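Household Storage and Everyday Spaces
Week 2 notes, Pongsak Phetsri
22 shares | 2 comments

Welcome back! Last week was all about kitchens, and tonight we get to my favorite subject, the humble box. People have been putting things in boxes for as long as they've had things, and you can learn so much about a home from where the boxes end up.

Start with the chest. For centuries a chest was seat, table and closet all at once, and the lid was the trouble: whatever you wanted was at the bottom (mine still is!). Drawers changed that. Once you could pull a layer out sideways, you could stack furniture on top and stop moving the candlesticks every time you needed a shirt.

Height matters just as much. Things stored between the knee and the shoulder get used; things above or below get forgotten. A low stand under a box lifts it into the useful zone and keeps it off a damp floor. Try it at home with one box you never open, and tell us what you find.

Terms to know: carcass, plinth, till (the little tray inside a chest), face, reveal.

Reading: the Trivier handout, pages 22 to 25. The drawings of dovetail joints are wonderful, so take your time with them. If you can get hold of the Zederine catalog, look at page 268 too.

For next time, sketch one storage piece you use every day and mark where your hand goes first.

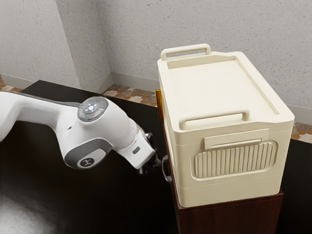 Week 3: Shelves, Open and Closed

Bring your sketch and a tape measure. We'll begin with bookcases and why long shelves sag.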